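Home | Forums | New posts | Members | Search

Forums > Robot arms and small automation > Visits, fairs, open days

Thread: Open day at Predside, the donut table (my notes)

tilde_marek
November 24, 2020
Hello all. In July I asked here if the open day at Predside is worth the travel, and two persons told me yes. So I went, 147 kilometers by train, and I promised notes. Sorry for my English, I write slowly and check the words.

The day had three parts. First a talk by Ismael Meireles on how they record the training data. Then a walk through the workshop, where I learned little because we were too many visitors. Then the demonstrations, and for me this was the best part.

The demonstration I liked most was the sorting of donuts. There are two arms on opposite sides of a wooden table, and the donuts must go on the plates. According to the talk, the model was trained with 2,185 recorded episodes. I stayed for a long time and made notes on every run I saw.

Notes, part one: the table

The arms are black, and both come in over the table at a slant. Pink plate near the front, lavender plate further back, and a big round white placemat which stays free. When I took this one, there were still donuts directly on the wood, among them two small purple ones on the left side.

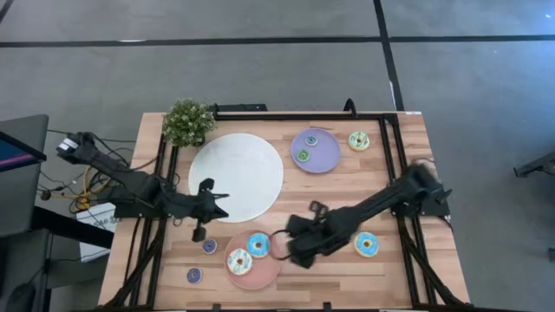
Notes, part two: what I saw in the runs

I was surprised by how much time the arms spend doing nothing. One arm waits until the other has left the middle. Mr. Meireles said this is learned from the operators, who were polite with each other during the recording. I found this a nice explanation, but I cannot judge if it is correct.

The grasping was better than I expected. The donuts were picked mostly at the ring, with one finger in the hole. When a grasp failed, the arm went up and tried again from almost the same position, and this looked a little stubborn.

What I did not like: there was no sheet with results. I asked for the success rate and got the answer "74 of 100 on the last evaluation". I did not get a definition of success.

----------

gantryhand
Thanks for writing this up. Your English is fine. Did they let visitors move the donuts, or was it always the same start layout? That's what I'd want to know before I believed any number.

----------

tilde_marek
They allowed it, but only between the runs, and one person at a time. A boy put two donuts very close together and the arm pushed both before it got one. In the second try it was good. So the layout was free, but I think most visitors put the donuts politely in the open places.

----------

oldservo
I'll be the grumpy one. 74 of 100 on toy donuts is not much to show after 2,185 episodes. A fixed camera over the table and a suction cup would do this job all day. We had a pick and place cell at Bivar that never needed a "model" of anything.

----------

gantryhand
Suction on a ring with sprinkles on it? Good luck. And your cell at Bivar had parts arriving in the same orientation every time, you told us so yourself in the Andrade thread.

----------

oldservo
Fair point on the orientation. I still say a customer would not accept it. What does "success" mean if a donut ends up hanging over the rim of the plate? On a real line that's a reject.

----------

tilde_marek
This is exactly my question also. I have a second picture, from the small camera at the gripper. They sent it to visitors who left an e-mail address. Look at the pink plate. Three donuts are on it, the green one lies on top of two blue ones, and one of the blue ones is partly over the left rim.

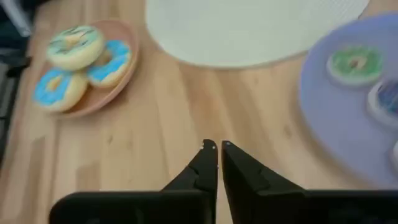

View from the gripper camera, Predside open day.

For me it is a success if the task says only "on the plate". If the task says "flat on the plate", it is not. Mr. Meireles told us the instruction was the simple one. I believe him, but I would like to see it on paper.

----------

petrolina_k
I was there too, in the later group! I agree about the missing sheet, but I don't agree that the workshop walk was useless. We were a smaller group and they opened a wrist joint for us and passed the parts around. Maybe go late next time.

Also, oldservo, stacking isn't automatically bad. If I pile three donuts on a plate at home, they're on the plate.

----------

oldservo
At home, yes. I don't ship from home.

----------

gantryhand
The right side of that picture is pretty smeared. Is the camera moving, or is it a slow shutter? If the policy sees frames like that during an approach I'm impressed that it grasps anything.

----------

tilde_marek
It looks like motion blur to me too, but I don't know the shutter time. I asked by e-mail about the camera settings and will write here when I have the answer. They also said the next visit date will be on their page, and that groups from Prultomley get the first places because of some agreement.

petrolina_k, thank you, I will take the late group.

Recent threads in this section
Prultomley spring fair: who is going?
Andrade cell, part orientation problem (solved)
Cable routing around a wrist camera
What to ask at a demonstration, a list for beginners
Used grippers, what is a fair price?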